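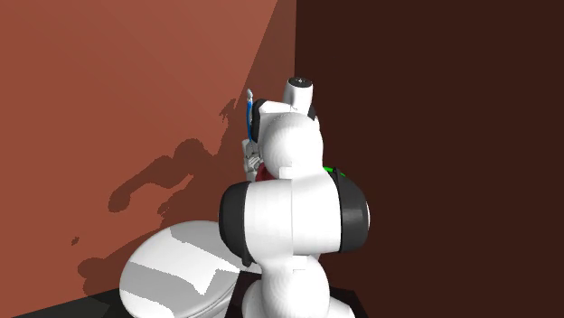
My job for eleven winters now has been cleaning bathrooms, first by myself with a cart and for the last while as the person who decides who gets which cart, and since the fall a good part of every week has gone to talking about robots. I never expected to write that sentence. Purero, the company I work for, looks after the Surkau, which is a big old hotel with 632 rooms and more bathroom tile than I care to think about, and the plan is that some of the bathroom work will be done by an arm on a cart. For now it lives in a computer. They have it in a little make-believe bathroom with a terracotta wall and a toilet with the lid down, and the arm stands there so close that one of its elbow caps overlaps the lid from where you're looking. The first time I saw it I thought, well, I know that squeeze. I've had my hip against that same toilet more times than I've had hot dinners.

The program is called Sirko, and most of us have slid into calling the arm Sirko too, which I'm told is wrong but it's too late now. Alistair Gunn, who runs the project for Purero, has been very patient with us. He comes in with his laptop and sets it up on the folding table in the linen room, and whoever is on break wanders over with a sandwich. There are 36 of us on the day crew, so you can imagine the amount of advice he goes home with.

I will say that the advice has been the best part. I went in with my arms crossed, and I think a lot of people did. We'd had a letter in January that used the word "efficiencies" a few too many times, and my sister had already mailed me a want ad (she means well). But then Hryhorii Shevchuk pulled up a chair and asked Alistair how it was going to know where the last guest left the bath mat, and we were off. Does it move the wastebasket or clean around it? What does it do about hair? What about when somebody has hung all their wet swimsuits on the door? Alistair wrote every bit of it down and admitted the pretend bathroom had none of those things in it, no mat and no swimsuits, and he'd need to go put them in.

So now some of us are on what he calls the scenario list, and I get 2 hours a week off the floor, paid, to sit and describe messes. I am good at it! I had no idea that was a thing a person could be good at. You carry all this around in your hands for years - how far to lean, which way the cloth should go behind the hinge so you don't just push the dirt along - and then somebody asks you to say it out loud and you have to stand up and act it out next to the towel shelves.

What it changes for us, as far as I can tell today, is this. The arm is meant to do the toilet and the floor around it, and a person does everything else and checks after it. Nobody loses a job this year, and I have that in writing. After this year I don't have anything in writing, and I've asked twice. The younger ones worry about the hours. I worry about the ones like me, to be truthful, because the toilet is miserable on the knees but it's also a good chunk of the time we're given for a room, and if they take away the chunk they'll want the rooms done quicker, and then it's making beds at a run all day long. Beds are what wrecked my shoulder. Nobody in the linen room needed that explained, but it did seem to be news to the folks upstairs, and Alistair said he would bring it to them.

My knees, on the other hand, have already cast their vote. If that white arm wants to do the bending for me on the eighth floor, it can go right ahead.

They're talking about a real one coming in at the end of February, in one closed-off bathroom to start, with Hryhorii and me both there. I've asked for the one by the service elevator with the door that sticks. If it can manage in there it can manage anyplace in the building. I'll let you all know how it goes, and Carol, yes, I did get the soup recipe, thank you, I'm making it Sunday.

Posted Thursday, February 1, 2018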